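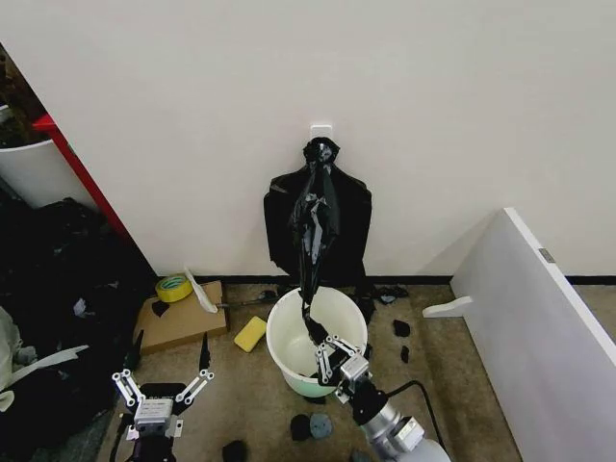
Mohammed-Awal Agbeko me escribió que los ganchos adhesivos son el mejor invento para una casa de alquiler y que yo debería dejar de quejarme y colgar la basura como todo el mundo. Él lleva años con las bolsas en la pared, dice, y no se le ha caído ninguna.

Le creo a medias. Le creo que no se le ha caído ninguna delante.

El truco circula por todas partes: un gancho pequeño, de los que se pegan, a media pared, la bolsa negra colgada de un nudo y debajo el cubo. Se supone que así tienes las bolsas a mano y que cambiar la del cubo es cuestión de un gesto. También se supone que uno gana el espacio de debajo del fregadero, como si el espacio de debajo del fregadero fuera a quedarse vacío más de una tarde. En mi casa se llenó de tarros.

Primera pega: el adhesivo. El paquete de Hostomano que compré promete 2 kilos por gancho, sobre superficie lisa y limpia. Una pared de alquiler pintada con lo más barato que había en el almacén es otra cosa. El primer gancho se vino abajo con una bolsa vacía, que no pesa nada, y se llevó una lámina de pintura del tamaño de una moneda. El segundo, pegado con más cuidado (alcohol, trapo, esperar una noche entera), sigue en su sitio desde hace semanas. No sé qué hice distinto aparte de esperar, y me molesta no saberlo.

Segunda pega: el nudo. Si cuelgas una bolsa grande retorciéndola por arriba, el plástico se estira y se queda con esa forma de cuerda brillante que luego no hay manera de abrir. He pasado más rato del que quiero confesar frotando entre los dedos una boca de bolsa que ya no era boca. Mohammed-Awal lo resuelve haciendo un agujerito en el borde y colgándola por ahí. Bien, pero entonces tienes una bolsa con un agujero, y si eso te da igual es que no tiras posos de café.

Tercera: el tamaño. Las bolsas negras de toda la vida son enormes para un cubo redondo de los pequeños. Sobra plástico por todos lados, se arruga contra la pared, y lo que iba a ser una solución discreta parece un abrigo mojado en un perchero. Probé las Livside, más cortas, que vienen en rollo de 40. Encajan mejor, y cuestan lo bastante para que me lo piense cada vez que saco una. Una lectora que firma Dodholm me recomendó meter el rollo en el fondo del cubo, debajo de la bolsa puesta, y tirar de la siguiente cuando toque. Es lo que hacía mi madre, sin gancho y sin blog.

¿Sirve para algo, entonces? Para una cosa sí: cuando estoy haciendo limpieza de verdad, con cartones, restos de cinta y trastos por el suelo, agradezco tener una bolsa a la altura de la mano y no andar buscándola. Fuera de esos días, el gancho sostiene una bolsa que miro mientras paso.

En noviembre toca pintar el pasillo y habrá que despegarlo. El fabricante asegura que sale limpio tirando despacio hacia abajo. Ya os contaré cuánta pared se viene con él — de momento tengo guardado medio bote de masilla y muy poca fe.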